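Open day at Rodard went ahead in December, doors at 10 am, 317 through by closing. Biggest turnout yet. Coffee ran out before noon, sorry. Main draw was the Hillano arm doing tabletop pickups, small stuff, one item at a time. Long line for that one all day.

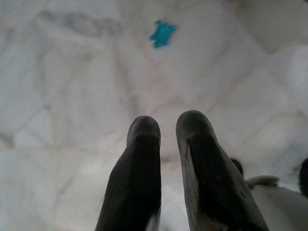

One visitor wanted to know why it goes so slow, and whether a kid couldn't clear the same table in half the time. Fair question. Speed was capped for the public sessions, Minami's call, and it stays capped for the spring visit too. 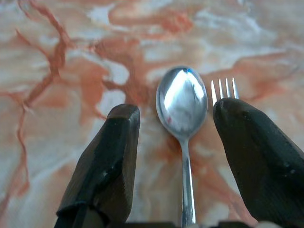 Feedback cards next. We got 94 back, thanks to all who filled one in, most asked for longer demos and more chairs. Noted on both. Several people asked about cutlery. Shiny metal is hard going, a spoon bowl throws back a big white glare and having a fork right next to it dosen't help. Ullance will have a handout on that next time. Parking: use the north lot, the south one is closed til further notice. Sign up at the front desk, 300 spots.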